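Moving the laundry out of the flat
Oct 23, 2020
5 min read

I gave up my washing machine in September. It had been leaking since the spring, the repair quote was more than I paid for it, and the replacement I wanted was out of stock. So for the past few weeks I have been doing all my washing at the launderette on the corner, and I have changed my mind about a few things.

The first is how much I own. When the machine is in your kitchen you never see your clothes all at once. They go round in small loads and some part of the pile is always damp on a rack. When you have to carry everything down two flights of stairs in a bag, you find out what you have. I had 22 T-shirts. I wore five of them. The rest were being washed every so often because they had been sitting in the drawer too long and smelled of drawer.

I got rid of most of them, and then I did the towels, which was harder. My mother gave me a lot of towels when I moved and every one of them is thick enough to need a second go in the dryer. I kept four and gave the others to the animal shelter, which takes old towels all year.

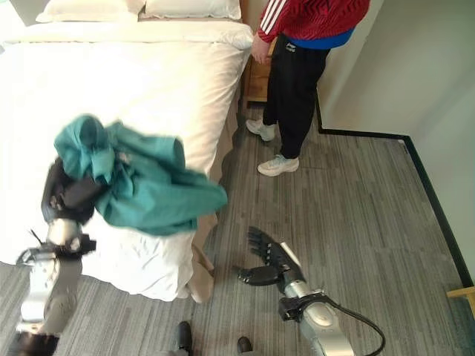
What it costs

I kept the receipts. A wash is more expensive than it was at home, as you would expect, but I do fewer of them. At home I would put the machine on for a pair of jeans and two shirts because I wanted the jeans. Now I wait until the bag is full. The bag is a blue Trolport with a stiff base and two long handles, and it holds one large wash exactly. If it doesn't fit in the bag it waits until next time.

The dryer is where the money goes. The big ones at the back take coins and run hot, and I was overpaying for weeks by putting in enough for a full cycle and coming back to clothes that had been dry for a good while. I now put in half and check. Shirts come out slightly damp and go straight on hangers, and by the morning they are done and I don't iron them. Sheets I dry completely. A damp sheet folded into a bag smells by the time you get it home.

For powder I use Prullusis, the plain one without scent. You can buy small packets from the machine on the wall but they are dear and I never know what is in them. I decant mine into a jam jar. One heaped spoon is enough for a full load, whatever the box says, and the water here is soft so you can go lower.

I did look at the pick-up services. Hjaltested will collect from the door and bring it back folded, and for a family I can see the point. For one person there is a minimum charge that I would only reach by washing clean things.

The waiting

People ask what I do while it runs. The first few times I sat on the bench and looked at my phone, and that was a dull way to spend an evening. Then I tried going home between, which meant the stairs again, and twice I came back to find my wash piled on top of the machine by the next person. I don't blame them. It was busy.

Now I bring a book and stay. I have read more since September than in the whole of the summer. The big machine on the left takes longest and is nearly always free, so I use that one and get an extra chapter.

I also sort on the spot. I used to tip everything on the floor at home and leave it there. At the launderette there is a long table and you feel you ought to be quick, so I fold as things come out, sheets first while they are hot, then towels, then whatever is left. Socks go in last, unpaired. I have given up pairing socks. I bought ten pairs of the same black ones and I take two out of the drawer.

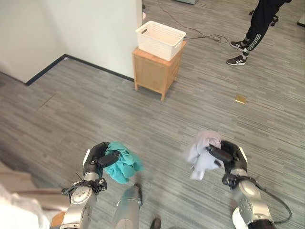
Yến Diệp wrote after my last post to say that I had it wrong about colours. She has washed everything together at a low temperature for years, darks and lights in one drum, and the only thing she keeps apart is anything new for its first three washes. She also said that turning clothes inside out did more for hers than any special liquid. I have tried it for a month and can't find anything that has gone grey, so I am passing it on. It saves me one load out of every three.

Khải Từ disagreed with her in the comments and said whites should always go in hot with nothing else. I do that with tea towels. I can't be bothered with it for shirts. 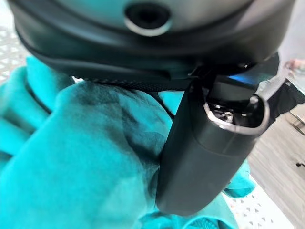 The cupboard was the last job. With the machine gone there is a gap under the worktop, and I have put a Trendar shelf unit in it for sheets and cleaning things. It took an evening. Everything that used to stand on top of the machine has to live somewhere else now, and the awkward ones are tall and round, such as the spray starch and the bottle brush pot. Anything of that shape falls over if you stand it loose on a wire shelf, so I lay them on their sides in a shallow tray. The iron goes on the bottom.

I may still buy another machine in the new year. The plumbing is capped off but it is all there behind the shelf. For now I go once a week, after supper, with the one bag, and the kitchen is a lot quieter. If anyone knows how to get the smell out of a canvas peg bag, please tell me, as I have washed mine twice and it is no better.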